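Skollwood kitchen notebook
Wednesday, started 9:20

Back on dishes. The Arnthorpe order is held up again, so the corner counter gets the attention it has been owed since July. Going through the drying rack business properly this time, because the argument about where cups belong has outlived two sponges and a kettle.

Position as of this morning. Granite counter, speckled, which hides crumbs wonderfully and water spots even better. Two-tier wire rack in the corner by the backsplash. Plates and the purple-lidded container in the back, mugs on top, utensils in their holder at the right-hand end. Cups and glasses get whatever is left, and what is left is usually the counter.

My proposal, for the record: nothing clear goes down on the granite to dry. You can't see it, you put your elbow through it, and it leaves a ring.

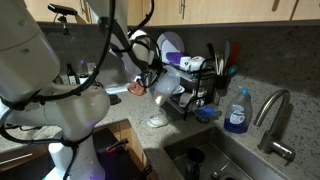 Clear things are fine on the counter as long as they stay back from the edge, and the real trouble is people who wash one cup and leave the rest, reads the note left under my last entry, signed Second Shelf. Fair. I would point out that "back from the edge" has meant something different to everyone who has ever used this kitchen, but fair.

10:05. Measured the rack against the stretch of counter between the corner and the sink. The rack plus its utensil holder takes up 743 mm if you count the handle that always sticks out. The Dreseto rack we keep threatening to buy is 1000 mm long and would need the sink moved. Crossed out the Dreseto.

That leaves rearranging what we have. Tried mugs upside down on the top tier, handles all facing the same way. Looks very organized and holds one fewer than before. Tried mugs on their sides. Holds the same number, and they roll when you reach past for the plate. Settled on upright if you're in a hurry, upside down if you mean it.

The sponge stays hooked on the front corner of the rack. It has tried living in the sink, behind the faucet and, for one bad week, in a mug. The hook wins. Dish soap stays to the right of the rack, where a wet hand can find it without dripping over the clean plates.
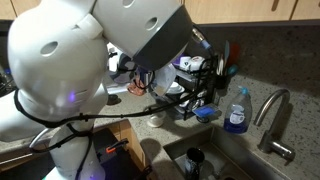 10:50. Utensil holder. Emptied it out on a towel and wiped the inside, which I recommend doing before lunch and never after. The spatulas went back heads up. There is a school of thought that says handles up, so you don't touch the end that goes in the food. I belong to it in principle – but heads up is the only way to find the teal one, and the teal one is the only one anybody wants.

Then glasses. I timed a few on the counter against a few on a folded towel. Same glasses, same rinse, left alone for 41 minutes. The towel lot were dry outside and foggy inside. The counter lot were foggy inside and had a ring underneath. A couple I propped on a chopstick at one side came out clear, which annoyed me, as that was the Valderrama method and I have been rude about it for some 9 months.

Also: rinse to the bottom. A tall glass holds on to its suds, and a quick pass under the faucet only does the top half. Fill it, swirl, tip it out, do it again. If there is anything white sitting in the bottom, it isn't clean, whatever it looks like from the side.

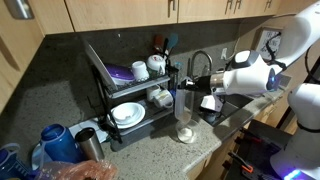
11:40. Rules for now, to be taped inside the cabinet door where the old ones were:

Plates at the back, standing up.
Mugs on the top tier.
Tall glasses rinsed twice, then onto a towel with one side propped.
Lidded containers get dried with the lid off. The purple one too.
If the rack is full, dry something and put it away.

The last one will be ignored. I ignored it myself at 11:15.

Still to do: find a second towel that isn't the floor towel, wipe the rings off the granite, and look up whether the rack comes apart for cleaning or only looks as if it does. Chopsticks are in the left-hand drawer. Please put them back.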